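Gimo Bag Clips, Pack of 10

Spring clips for closing opened chip, cereal and flour bags. Each one opens wide enough for a folded top. Steel spring, matte grip.

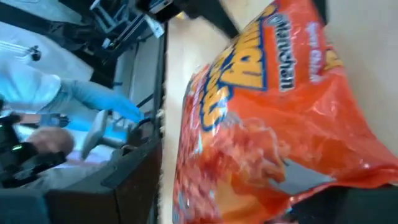
Fold the top over twice before clipping. Crinkly, glossy plastic like the orange snack bag's tends to creep open again, so set the clip in the middle of the fold.
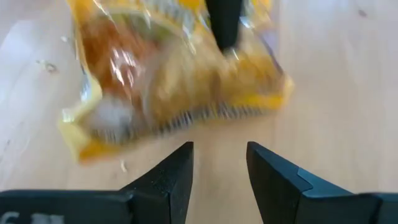 The clips work on either end of a bag. If you opened the wrong one, trim it straight first. A crimped edge like the one on the yellow bag can stay on.

Item 199. Sold by Haverford.

Category: Kitchen > Food Storage > Clips & Ties
11 shares | 10 comments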